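2018-09-13
By Grīnberga

Reopening my own ticket, sorry! The Jovell dishwasher in the Vuvside break room is throwing the drain error again. It quits 19 minutes into the short cycle, beeps, and sits there.

So far I've cleaned the filter, pulled the kickplate and straightened a kink in the hose (I really thought that was it), then ran it empty. Fine! Ran it with a full top rack — error at 19 minutes, same as before.
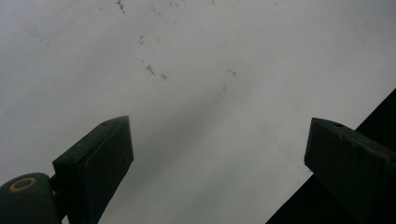
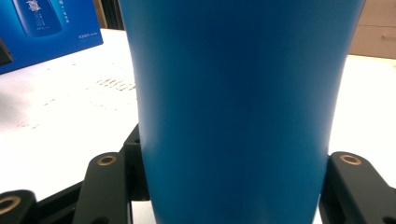
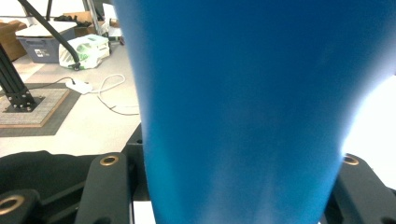

Blue tumbler in the second one; first one has the pale surface.

Next I swapped the hose for the spare from Gramance and raised the loop to 31 inches. Two full loads tonight, no error. I'm leaving this open until October anyway, and if it beeps at me again I'm ordering the pump. Can somebody check if we're still under warranty?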